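Bastden Community Wind Band
Minutes of the December general meeting

Start: 7:05 p.m., band room, upstairs
Chair: Trevor Treloar
Minutes: Callum Ackroyd

Minutes of the last meeting
Read and accepted with one fix. The piece we dropped from the fall program was the Ofori march, and the minutes had it down as the Ofori suite. The suite is very much alive and we are playing it in spring!

Fall concert
Trevor opened by saying it was the best he has heard the low brass sound since he joined, and there was a good deal of foot stamping from the back row. Door money and the bake table together came to $599, a record for a fall concert. The clarinets asked that the slow movement be taken a little faster next time, as there was nowhere to breathe. Trevor will look at the markings and try it both ways at the first rehearsal in the new year.

The encore got people on their feet, and two families asked afterward about beginner lessons. Callum has their details and will write to them this week.

Spring program
Long and lively talk on this one. Agreed so far: the Ofori suite to open, the Viditz waltzes to close the first half, and something short and loud after the break. The flutes would love a feature. The saxophones would also love a feature. Trevor is going to look for a piece that has both, and he sounded really excited about the hunt. Total playing time is to stay under 90 minutes, with the break on top of that.

Music library
The sorting is going so well. We now have 3000 parts logged, and the marches are finished from A to R. Missing parts are mostly second and third cornet, so please check your cases, piano benches and car trunks. Parts are to come back in score order, with your pencil marks left in (the next player may be glad of them).

Colored paper for practice copies was discussed again. Most of the room liked it, as it keeps the practice copies from getting mixed in with the library set. The horns find white easier on the eyes in the evening. Agreed: each section picks its own. 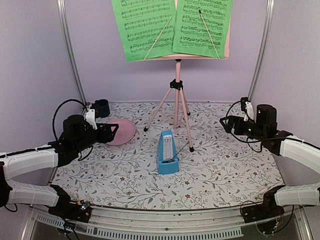

Pink stand with two sheets of music on green paper.

Stands
Folding stands are taking a beating and we are short by 8. Callum has looked at the Ostent range and likes how the desk locks. He will bring a price to the next meeting. In the meantime, anyone who has a stand at home is asked to bring it along with a name on it. Clips too, please, for the outdoor dates.

Youth section
Wonderful news: the youth players want to join us for the last number in spring. Seating will be tight but we will make it work. Trevor will write out easier parts for the newer players and get them out early so there is plenty of time to learn them.

Any other business
Valve oil is back in the cupboard, top shelf.
Percussion would like the timpani covers put back on after rehearsal, every time.
Holiday caroling outside the library is on, rain or shine. Fingerless gloves recommended.

Meeting closed 8:40 p.m., followed by a run through the Viditz waltzes for anyone who wanted to stay, and nearly all of us did.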